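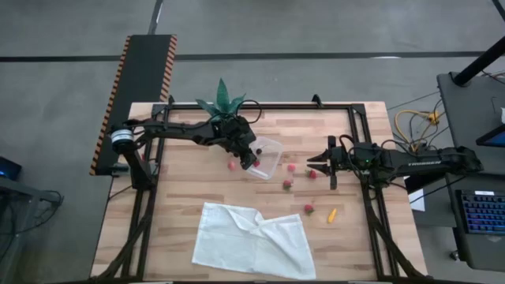

Pre-Opening Safety Checklist with Comments: Gwilliam Charity Beer Tasting, Bikdale Hall

Inspected by: Timo Hagedorn
Comments reviewed by: Lleucu Cadwaladr
Month: September
Inspection started: 2:15 PM
Doors: 6:00 PM
Permitted occupancy: 300

Status codes: OK = meets requirement. C = corrected during inspection. O = open, must be closed out before doors.

1. Exits and occupancy

1.1 Main doors open fully and latch back. OK
1.2 Side exit to parking lot clear inside and out. C
Comment: Two pallets of empty crates outside the door. Moved to the east wall. Drivers were told to keep the painted area clear.
1.3 Exit signs lit on backup power. OK
1.4 Occupancy sign posted at entrance. OK
1.5 Door counter reset and assigned. O
Comment: Counter present, no name on the shift sheet between 8:00 PM and close.

2. Draft equipment and gas

2.1 CO2 cylinders upright and chained. C
Comment: One cylinder behind the Dutenus bar was standing free. Chained to the wall bracket.
2.2 Regulators show no visible damage. Gauges readable. OK
2.3 Leak test with soap solution at each connection. OK
Comment: Faint bubbling at the second coupler on the first pass. Washer replaced and connection retested, no bubbles.
2.4 CO2 monitor in cold room powered and alarm tested. OK
Comment: Test button only. No calibration gas on site. Calibration label is in date.
2.5 Cold room door opens from inside. OK
2.6 Kegs stacked no more than 2 high. OK

3. Electrical

3.1 Outdoor outlets GFCI protected, test and reset. OK
3.2 Extension cords rated for the load, no daisy chains. O
Comment: The Nuvik glass washer is on a light-duty cord shared with the chiller. Run a separate heavy-duty cord from the stage panel. Do not start the washer until this is done.
3.3 Cords across walkways under cord covers. C
3.4 Panel doors closed, with clear space in front. OK

4. Food and water

4.1 Cold food held at 41°F or below. OK
Comment: Checked with a probe thermometer, cheese and cold cuts only. The display on the reach-in cooler read two degrees lower than the probe. Use the probe reading for the log.
4.2 Allergen cards match the final menu. O
Comment: The stout now contains lactose. The card still shows the spring recipe.
4.3 Handwashing station stocked with soap and paper towels. OK

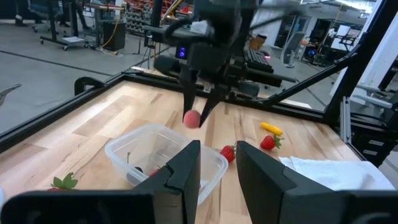 4.4 Sanitizer test strips at each glass rinse. C
Comment: None at bar three. A tube was taken from the kitchen supply. Strips are to be used at opening and every hour after that, with readings written on the sheet taped beside the sink.
4.5 Free drinking water at every bar. OK

5. Alcohol service

5.1 Temporary permit displayed at main bar. OK
5.2 Wristbands issued only after ID check. OK
Comment: Count of advance tickets at the time of inspection was 57. The remaining wristbands are in the lockbox.
5.3 Sample cups marked at the pour line. OK
5.4 Last pour time posted. C
Comment: Sign said 10:00 PM. Permit says 9:30 PM. Sign replaced at all bars.
5.5 Ride information at exit. OK

6. First aid and fire

6.1 Extinguishers in place, tags current, pins sealed. OK
Comment: 9 units checked. The unit by the coat room is partly hidden by a banner. Banner raised.
6.2 First aid kit complete. OK
6.3 Incident forms at main bar. OK

Open items: 1.5, 3.2, 4.2

Reviewer comments (L. Cadwaladr): 3.2 takes priority. Recheck at 5:15 PM with the washer and chiller both running for around ten minutes, and feel the cord and plug for heat. For 4.2, pull the old card now even if the new one has not been printed. Enter initials and time beside each item when closed.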